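分类上架，先从一张桌子做起
——访Sullik社区食品互助站负责人Wendy Inskip

Sullik社区食品互助站设在Idlow街区，面向周边住户发放耐储存食品。近日，本站通讯就方便面类物资的分拣与存放，采访了负责人Wendy Inskip。

Inskip介绍，互助站上季度共发放方便面1,672包，在各类物资中数量居首。“方便面看似简单，差错却最多。”她表示，过去物资到站后直接入柜，不同口味混放，领取时须逐包翻找。

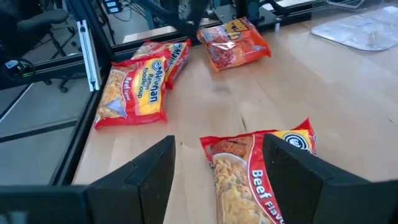
现行办法要求所有物资先上桌、后入盒。Inskip说，工作人员须将面袋平放，正面朝上，逐一核对品名与口味。以袋上印有“Beef Flavor”的Maruchan牛肉味汤面为例，其红黄两色包装辨识度较高，但与其他红色包装同放时仍易混淆，故不得仅凭颜色归类。核对完毕后，方可进入装盒环节。

装盒统一使用透明盒。Inskip认为，透明盒便于从侧面查看存量，也便于发现放错的品种。“开盒、翻找的次数少了，包装破损也随之减少。”

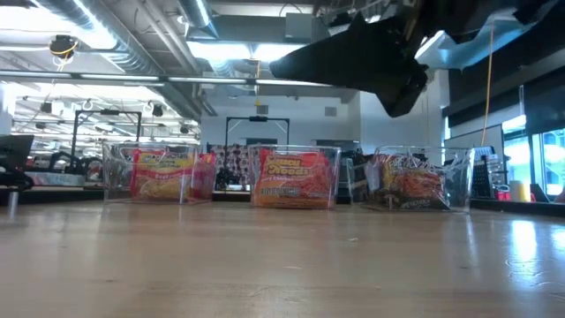

三只透明盒并排置于木桌上，盒内各放一包方便面。

对于摆放方式，互助站规定面袋一律竖立，依次排列，袋口朝上，不得叠压。Inskip解释，面饼易碎，平叠过高时底层往往受损。目前站内存放此类物资的货架由Clegg木工坊承制，每层高度按竖放的面袋设定，总存量控制在约300包。 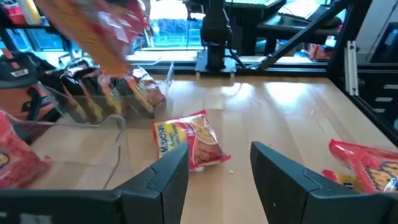
口味与忌口

谈及住户需求，Inskip表示，部分家庭不食牛肉，部分老人和儿童不宜食辣，因此口味登记与数量登记同等重要。

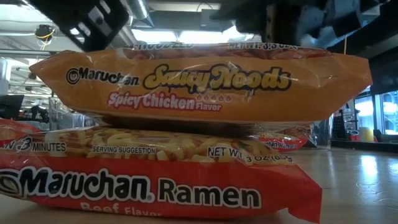
她说，Priltetton分站曾将辣味与不辣的品种登记在同一栏，后经住户反映予以更正。现两站采用同一登记表，辣味品种单列，领取人可在窗口当场调换。

Inskip同时提到，保质期不足14天的物资不再上架，改于每周一上午集中发放。下一步，互助站拟将上述做法推广至罐头和干面条，具体安排将在站内公告栏公布。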